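Gomomix three-finger gripper: a term and a bit with the robotics club
Reviewed by Trudy Partington
2023-11-04

I run the sixth form robotics club and we bought the Gomomix gripper in July with the money left over from the regional competition. It cost £699 without the mounting plate. The other one on our shortlist was the Monard at £1,130, and that would have meant no competition entry next year.

The club's project is handling clothes. The students want the robot to take a T-shirt dropped anyhow on a table, find the edges, spread it out and fold it. We kept our old parallel-jaw gripper on the left arm and fitted the Gomomix to the right, so we have been able to compare the two on the same shirts.

Fitting took two sessions. The printed instructions cover the bolts well enough but the wiring page is for an earlier version, and the students had to work out the connector from the drawing on the Ovov site, where we bought it. Ovov did answer our email the next morning. The mounting plate is extra and ought to be in the box.

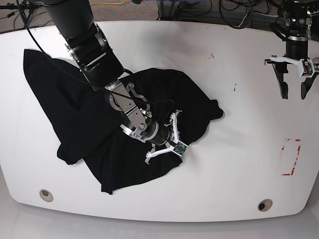 The best thing about it is how it deals with cloth lying on a hard surface. The fingers are thin and can be spread wide, pressed down and then drawn together so that the fabric gathers between them. With the parallel jaws you need a fold or an edge standing up before you can pick anything up, and on a flat shirt there often isn't one. The Gomomix will take a pinch from the middle of a sleeve or the back of a shirt. It did badly on a thick hooded top and we have given up on towels for now.

The students logged 187 pick-ups over the half term and the gripper got hold of the cloth on about three-quarters of them. Most of the misses were ours. The camera code has trouble with black fabric, where the folds hardly show, and the hand was sent to the wrong place. We were using Song for the arm control, which was already set up from last year, and the gripper worked with it after one small change to the settings file.

Closing speed is slow. For cloth this doesn't matter much, but a group who wanted to borrow it for a block-stacking task went back to the parallel jaws within the hour. There is also no proper force reading. You get a number from the motor, and it drifts as the motor warms up, so the students reset it at the start of each run.

The circuit board sits on the palm with its components uncovered. I would have liked a cover on it for school use. Two of the Year 12s are designing one, but it has to stay clear of the fingers when they close and the first print was too deep.

Cables need thought as well. Leave enough slack for the arm to turn, then check where the slack goes when the arm is low. Ours ends up lying across the shirt in some positions, and on one run the fingers picked up cable and cloth together. No damage done. We now move the arm through the whole path by hand before anyone presses start.
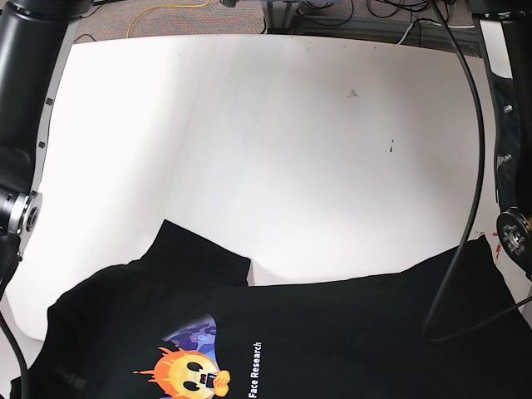
The black "Face Research" T-shirt on the table, between the two arms.

Shirts with a print have been easier for the camera, as there is something bright to find, though you do need the print facing up. We use plain ones once the code is working.

Wear so far: the finger pads have gone a little shiny and one fixing screw came loose in the third week. Spare pads come in a pack and go on with a small hex key.

Would I buy it again? For cloth, yes. If your club mostly moves blocks or cans, a plain two-finger gripper is quicker and costs less. I'd give it four out of five, losing the one for the wiring page and the missing plate.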